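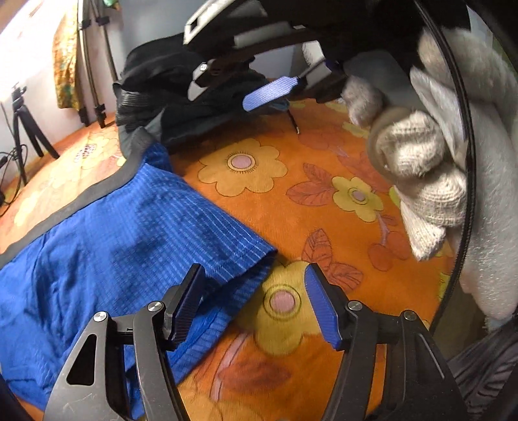
The Blue Cloth

The open day was at the old Stundel works, past the bus depot, and I went because my sister-in-law had a spare ticket and because there was supposed to be lunch. There was no lunch. There was a woman on the door with a box of lanyards, and a board that read GIDILORA WELCOMES THE FUTURE OF THE HOME, with a smaller one underneath telling us not to lean on the glass.

I have folded clothes for a living. Eighteen years at the Dantas laundry, hotel sheets mostly, then shirts when the hotels went elsewhere. So when the young man in the fleece asked whether any of us had a professional interest, I kept my hands in my pockets.

He took us up a metal staircase to what he called the living room. They had laid an orange rug with great yellow flowers all over it, the sort of thing my aunt had in her front room and was proud of. The walls had been painted light blue. There were clothes on the rug, a blue ribbed thing and a heap of something black, as though a teenager had walked through.

"Tendance learns by being shown," he said. Tendance was the name of the product. He said it the French way and then, for our benefit, the English way.

The showing was done by hand. One of his colleagues got down on the rug with a gripper, black, two fingers, blue ribbed pads on the ends, and went at the blue cloth with it. She held it the way you hold a litter picker. The jaws opened wide. They closed. The cloth moved a little towards the yellow flower and the jaws opened again.

"How many times does she do that?" said a man behind me.

"This morning, eighty-one," said the young man, very pleased.

"And how many until it can do it on its own?"

He said that was a really good question. I have noticed that people say this when they are looking for the stairs.

I watched the woman on the rug. She was good, I will give her that. She went in at the corner, which is where you go in, and she waited for the weight to settle before she lifted. Her knees must have been killing her. At Dantas we had tables, and the tables were the right height because a woman called in sick for a fortnight over it in the seventies and they sent for a carpenter.

"Couldn't she just pick it up?" I said.

It came out louder than I meant. A few people laughed. The young man laughed as well, a beat late, and explained about data. Two hundred homes by next May, he said. Your mother's home, perhaps. Your own. You would come in of an evening and it would all be done.

"Done by her," I said.

"Done by Tendance."

"But it's her it's copying."

"In a sense," he said, and looked at his watch.

They moved the others on to the kitchen, where there was going to be something with cups. I stayed at the rail. The woman had got the blue cloth half over on itself, and the far edge had slipped, the way ribbed stuff does if you take it across the grain. She sat back on her heels. I could see what was wrong from where I stood, and I could see she couldn't, being so close to it.

"Turn it," I said. "Quarter turn. Then bring the bottom up."

She looked round at me. I thought she would call someone. She turned the cloth, brought the bottom up, and pressed it flat with one of the blue pads. It wasn't a fold I would have sent out to a hotel, but it was a fold.

"Where did you learn that?" she said.

"Work."

She wrote something on a sheet beside her. I asked what she was writing and she said it was the number, they had to note the good ones. That was three hundred and nineteen for her since she started.

"Do they pay you by the number?"

"By the hour," she said. Then she shook the cloth out and dropped it back on the rug in a heap, and opened the jaws.

I gave my lanyard back at the door. The woman there asked if I'd like to be kept informed, and whether I had found the day useful, on a scale of one to five. I put two. On the bus home I thought about the quarter turn, going into all those houses, and I wished I had kept it to myself.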